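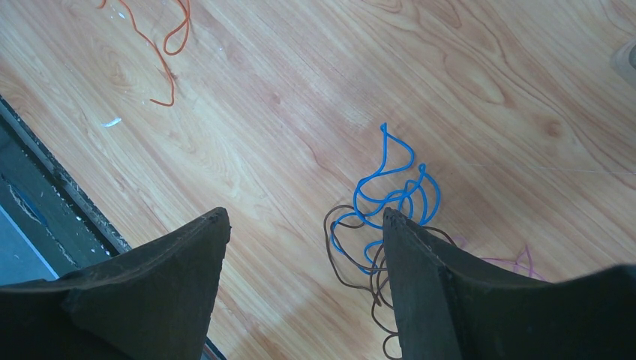
Cable tidying: a blue and a brown cable at the gripper, an orange one further off on the floor.

Call for participants: can machines do the chores yet?

Stullska is looking for people who do housework or shop-floor clearing up, paid or unpaid, to help us judge a set of robots at the same jobs. You do not need to know anything about robots. We would slightly prefer it if you didn't.

We are a small testing group. We don't build machines and we don't sell them. Makers send us their claims, we set up the chore, and people who know the chore say whether it has been done. So far we have been let down more often than impressed. Most of the films that get passed around show one shirt folded once, on a clean table, by a machine that has been set up for that shirt. Pick up a few thin cables from a floor, separate them and put them away, and you have a job that most people would give to a ten-year-old. It is also a job on which we have yet to sign off a single machine.

The next round starts in January at our rooms in Porov. There are 11 chores on the list. They include sorting loose cables, wiping down a counter, emptying a till-side bin, pairing socks, and restocking a low shelf with mixed packets. Two machines are entered, Godinho and Foltiven. Both makers say theirs is ready for ordinary homes and shops. We would like that looked at by people who work in ordinary homes and shops.

What you would be doing

You come for five sessions of half a day each. In the first you do the chores yourself, at your normal pace, while we take notes. In the other four you watch the machines and mark the results on a plain form: done, partly done, not done, or would have to be done again. There is a box for remarks and we do read it. Last round gave us 627 forms, and the remarks were a good deal more use than the ticks.

A half-finished job is marked as half finished. If a cable is off the floor but in a worse knot than before, say so. The makers' staff may be in the building but they will not be in the room with you, and they do not see your name.

Who can apply

Anyone over 18 who has cleaned, tidied, packed or stocked shelves regularly in the past year. Cleaners, carers, parents, warehouse and shop staff are all welcome. You should be able to kneel or sit near the floor for short spells, or tell us what you would need instead. Please don't apply if you or a close relative works for either maker.

Payment

Each person gets the same flat fee, paid after the last session, plus bus or train fares. The fares budget for the whole round is 3,575 euros, so if you live a long way out, ask us before booking anything.

To apply, write a few lines to Matilde Serrano saying what chores you do and which one you would most like to be rid of. No CV. Applications close when the places are filled - last time that was almost at once.

Posted 25 Oct 2019

Contact: Matilde Serrano, Participant Desk | © Stullska | Back to top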